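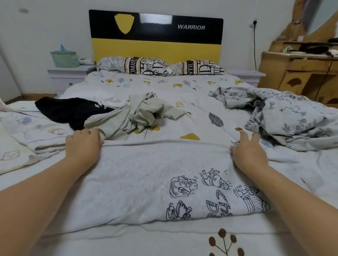 A folded white blanket with navy line-drawn characters at the foot of a double bed.

338 shares | 12 comments

MEVPORT - The Mulleck Blanket Drive is back this January, and the people behind it could not be happier! Families across Mevport can pick up clean, warm bedding at no cost from the Prira hall, every morning from 9 a.m. until the shelves are bare.

Last winter the drive gave out 600 blankets. This time the goal is 2000, and local households have already brought in bags full of quilts, sheets and baby covers, many of them washed, folded and labeled by size.

"I opened one bag and found a note from a seven-year-old telling the next kid to sleep well," said Kerstin Wikström, who runs the drive. "I read it out loud to everybody in the hall. What a start!"

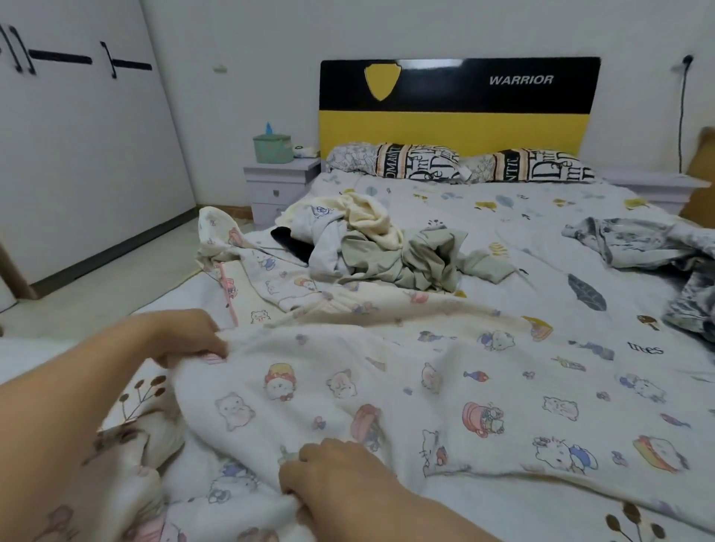 Do I need to live in Mevport to pick up bedding?
Anyone in the county is welcome, and no paperwork is needed at the door.

Cotton and fleece are wanted most, along with fitted sheets for double beds - those went first last year. Pillows can't be accepted. Azlan Saragih is lining up drivers for homes out past the Thepsuriya bridge, with room for up to 300 deliveries.

Drop-off is at the side door of the Prira hall until 6 p.m. To offer a van or a free morning, ask for Azlan at the front desk.

338 shares | 12 comments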